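Brindham park to close log flume after February

September 18, 2024

Brindham will retire its log flume at the end of February, park manager Keisha Szabo said. The ride has run for 18 seasons and carries over 900 guests an hour at its busiest.

A family coaster named Stidell is planned for the site – the park's first new coaster in 4 years. Rosenthal, the walk-through maze next door, stays open during the work.

Season pass prices will not change. Guests can still leave loose items at the 2 ride entrances on the Pavier side.

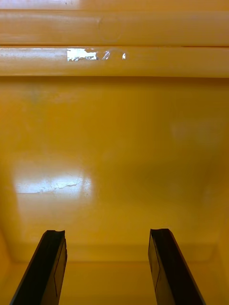 A yellow-orange plastic bin.

Opening dates will be posted at the front gate.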